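Farzana Afridi
Hilo sobre cómo organicé el estudio de vocabulario de ruso este año, que me lo habéis preguntado varias personas por privado. Va largo.

Farzana Afridi
Punto de partida: leía cirílico despacio, sabía saludar y pedir la cuenta. Nada de casos. Trabajo a jornada completa, así que el hueco real era de 7:15 a 7:45 de la mañana y lo que cayera en el tren.

Farzana Afridi
Empecé en enero con una lista de frecuencia de las que circulan por ahí. Error mío: las primeras palabras son preposiciones, partículas y pronombres, y sueltas no se quedan. Estuve tres semanas repasando "же" sin saber usarlo.

Farzana Afridi
Cambié a frases cortas. Una frase, una palabra nueva. Si la frase tenía dos palabras que no conocía, la guardaba para más adelante.

Farzana Afridi
Las frases salían de tres sitios: el manual de la academia (Cantero, nivel A1 y luego A2), los diálogos de un pódcast para estudiantes y lo que me corregía la profesora en clase. Las de clase son las que mejor recuerdo, con diferencia.

Farzana Afridi
Para las tarjetas uso Ovo. No es la más bonita, pero deja escribir la respuesta a mano y exportar todo en texto plano. Antes usaba Ninley y perdí el mazo al cambiar de teléfono. Haced copia.

Farzana Afridi
A día de hoy el mazo tiene 1.559 tarjetas. De esas, 108 están marcadas como difíciles, y casi todas son verbos de movimiento con prefijo. Прийти, уйти, зайти, выйти, перейти. Las conozco una por una y las confundo en cuanto aparecen juntas.

Farzana Afridi
Con los verbos de movimiento dejé las tarjetas y pasé a dibujar. Un cuadrado es la casa, una flecha es la persona. Entra, sale, rodea, atraviesa, se acerca. Dibujo la flecha y digo el verbo en voz alta, en pasado y en futuro. 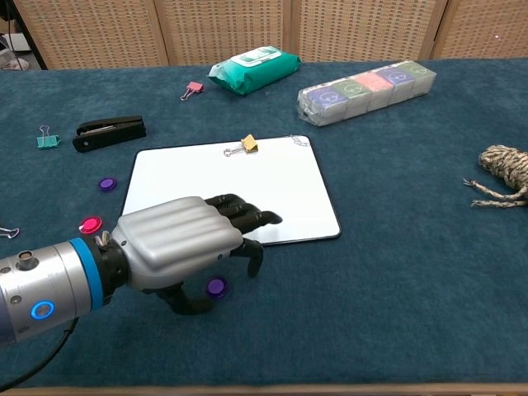 Farzana Afridi
Luego monto una historia corta con cuatro o cinco de esos verbos. Salí de casa, llegué a la parada, crucé la calle, pasé por la farmacia, volví. Siempre el mismo recorrido, el de mi barrio, y voy cambiando la persona: yo, ella, nosotros.

Farzana Afridi
Los casos los aprendí por preguntas y no por tablas. ¿Dónde? Prepositivo. ¿Adónde? Acusativo. ¿De dónde? Genitivo. La tabla completa la miré a los cuatro meses y entonces ya me sonaba casi todo. El instrumental es el que más me gusta, las terminaciones son regulares y se oyen bien.

Farzana Afridi
El genitivo plural sigue siendo un desastre. Hay días que lo acierto y días que no. La profesora dice que a este nivel es normal y que siga leyendo.

Farzana Afridi
Acento: marco la sílaba tónica en TODAS las palabras nuevas. Al principio me daba pereza y aprendí "хорошо" y otras tantas con las vocales mal. Corregirlo después me costó más que haberlo apuntado el primer día.

Farzana Afridi
Aspecto verbal. Apunto siempre la pareja en la misma tarjeta: делать / сделать, писать / написать. Debajo, una frase con cada uno. Si solo tengo una de las dos frases, la tarjeta se queda en borradores.

Farzana Afridi
Lectura: el primer libro que acabé fue una lectura graduada de la colección Standavero, un cuento de un farero y su perro. Son más de 400 palabras distintas, con glosario al final de cada capítulo. Tardé dos meses. La segunda vez lo leí en una semana.

Farzana Afridi
No busco todas las palabras cuando leo. Subrayo a lápiz, termino la página y solo paso al mazo las que han salido dos veces. Las demás las dejo ir.

Farzana Afridi
Escuchar fue lo último que arrancó. Durante meses entendía a mi profesora y a nadie más. Lo que me ayudó fue repetir el mismo audio de tres minutos toda la semana: lunes sin texto, después con texto, después sin texto otra vez.

Farzana Afridi
Escribir: un diario de 4 líneas por la noche. Qué he comido, a quién he visto, qué tiempo hace. Es aburridísimo de releer, pero el pasado de los verbos lo saqué de ahí. La profesora me lo corrige en rojo y reescribo la entrada entera en limpio.

Farzana Afridi
Cosas que dejé: los pósits por la casa (a la semana ya no los veía), las canciones (me aprendía el sonido sin saber dónde acababa cada palabra) y el intercambio por chat, que se iba siempre al inglés.

Farzana Afridi
Lo del intercambio quiero retomarlo, pero en persona. En la biblioteca del barrio hay un grupo de conversación a las siete de la tarde. Fui una vez y hablé poco. Me preguntaron por mi trabajo y no supe decir "hoja de cálculo".

Farzana Afridi
Es "электронная таблица", por si alguien lo necesita.

Farzana Afridi
Sobre las rachas: las desactivé. Si un día no repaso, al siguiente hago el doble o no, según cómo venga. Tengo puesto un tope de tarjetas nuevas al día y en vacaciones lo bajo a cero. Solo repasos.

Farzana Afridi
Teclado: aprendí la distribución rusa normal, no la fonética. Los primeros días son lentos. Pegué las letras en un papel encima de la pantalla y lo quité cuando dejé de mirarlo. Para el móvil no hizo falta nada.

Farzana Afridi
Me preguntaban también por la letra cursiva. Sí, la aprendí, con un cuaderno de caligrafía infantil. Escribirla es fácil. Leer la de otra persona es otro asunto, sobre todo cuando se juntan и, ш, м y л.

Farzana Afridi
Plan para los próximos meses: acabar el A2, meter los participios sin prisa y leer algo que no esté adaptado, aunque sea un cuento de dos páginas. Si tenéis recomendaciones de autores con frases cortas, dejadlas debajo.

Farzana Afridi
Añado, que se me olvidaba: el formato de mis tarjetas es frase con hueco delante, y detrás la frase completa con el acento marcado y la traducción. Sin imágenes y sin audio. Si a alguien le sirve la plantilla vacía, la subo el miércoles.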